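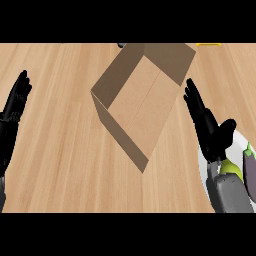
# drurkelmont-tabletop

Simulated two-handed pick and place, with the evaluation code we use to decide whether a policy is any good. Maintained by Unnur Hedegaard and Kyu-ri Maeng. Please read the "Known problems" section before you quote a success rate from this repo, including one of ours.

The default task is `produce_to_box`: take food off a plate and put it in an open cardboard box. A language instruction names the item. The policy gets the head camera view and joint positions, and returns joint targets for both arms and both hands.

## What is in here

- `scenes/` – table, box, plate and produce layouts
- `policies/` – wrappers for the learned policy and the scripted baseline
- `eval/` – rollout runner, success checks, report writer
- `tools/replay.py` – steps through a saved episode one action at a time
- `notes/` – Misaki's write-ups of failed runs, worth more than the reports

## Running it

```
pip install -e .
python -m eval.run --task produce_to_box --policy scripted --episodes 40
```

Run the scripted baseline first. If it scores badly, something is wrong with your install and there is no point testing anything learned on top of it.

Rendering is on by default. `--no-render` is faster and gives you numbers you can't check, so I would keep it off until you have watched a fair few episodes all the way through.

## How success is decided

An episode passes when the centre of the named object is inside the box volume and stays there for 20 control steps. That is the whole test. It says nothing about whether the hand let go, whether the box was shoved across the table on the way, or whether the policy picked the right thing for the right reason.

We used to have a looser check that only looked at the last step. Arnaldo Vilela found it was passing episodes where the item bounced in and was knocked out again once the clock had stopped. Results produced with `check_v1` should be thrown away. They can't be corrected after the fact because the old logs didn't store object poses.

## Known problems

**Occlusion at the plate.** The right forearm comes up over the plate from the bottom of the head camera view. In a start pose like the one at the top of this file, the green fruit is mostly behind the wrist while the aubergine only passes close to the forearm. A policy that always goes for whatever is easiest to see will look as if it follows instructions whenever the instruction happens to name the aubergine. Report scores per item. A single average hides this completely.

**The idle arm.** Most produce layouts can be solved with the right hand alone. We call the task two-handed because both arms are in the action space, which I think is generous. Try `--freeze left` and compare before claiming anything about coordination.

**Box walls.** The right hand often starts very close to the box. The planner treats the walls as solid but the learned policy has no such rule, and contact forces on thin walls are poor in this simulator. Small wall hits are logged under `contacts.csv` and don't count as failures. They probably should.

**Camera crop.** Frames are padded with black bands above and below to suit the image encoder. Things near the border get cropped, and the plate is one of them. Itsuki Maruyama's patch to widen the field of view is on the `wide-head` branch. It changes the input enough that old checkpoints fall apart, so it hasn't been merged.

**Seeds.** Layout seed 21 fails for the scripted baseline on some machines and passes on others. We don't know why. It stays in the set.

## Transfer to hardware

Not shown. The Mindent checkpoint was trained and tested in simulation only, and nothing in this repo supports a claim about a real arm. Please don't cite it as though it does.

## Reporting

If you send us results, include the commit, the full seed list, the per-item table and 2 saved failures per item that we can replay. Reports without replays get closed. A pull request that raises the score by touching `eval/` needs a review from Kyu-ri, whatever else it does.

## To do

- count wall contact as a failure above a set force
- second start pose with the right arm clear of the plate
- rerun the Nomura baseline with the current check
- remove `check_v1` from the tree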